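Workshop > Gear Care > Gloves and Mitts

Print this page | E-mail this page

Filed under: Cleaning, Padded Gear

How to Clean a Padded Mitt Without Wrecking It

There is a lot of bad advice going around on this subject, and most of it ends with a product to buy. I have tried the sprays. I have tried the freezer bag trick, which gave me a cold mitt that smelled the same as before. What follows is slower and duller, and I trust it more.

Start with the care label, if there is one. If it says hand wash only, believe it. If it says machine washable, be a little suspicious anyway. "Machine washable" tells you the cloth will survive. It says very little about the padding, which can bunch up in a corner and stay there for good.

You need a flat surface, a bowl of cool water, a small amount of plain dish soap, a soft brush and 2 old towels. A table with marks on it already is fine. Don't do this on anything you'd mind getting wet.

1. Shake the mitt out over the trash, then turn back the cuff as far as it will go without forcing it.

2. Brush off dry dirt before any water goes near it. Wet dirt gets into the stitching and stays.

3. Test the color. Press a damp white cloth on a hidden spot and look at the cloth. If dye comes off, stop and wipe with plain water only. 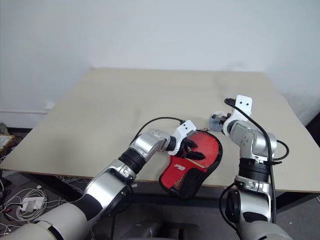

Mixed materials are where people go wrong, and where the instructions on most cleaners go quiet. You can't treat the whole thing as one piece of cloth. On a red mitt with black piping and a black mesh panel, I'd do the red fabric first, with a barely damp cloth, working away from the piping. The mesh gets its own turn with the soft brush and a little suds, in short strokes, and no scrubbing in circles. Go gently over a printed logo, and dry off any metal ring or clip as soon as you've finished, or you may find a rust spot on the fabric later.

4. Wipe the soap out with clean water. Do it twice. Leftover soap holds on to dirt, and I suspect it accounts for half the complaints I read about mitts that "get dirty faster after washing."

5. Press the mitt between the towels. Never wring it.

6. Stand it open in moving air, away from the heater. In December mine took almost 2 days. Anyone who promises you a dry mitt by dinner is guessing.

Raquel Magalhães wrote in to say she uses baking soda overnight for the smell. I tried it and noticed a slight improvement, though a night by an open window did as much for me. If you do use it, brush it all out of the mesh in the morning.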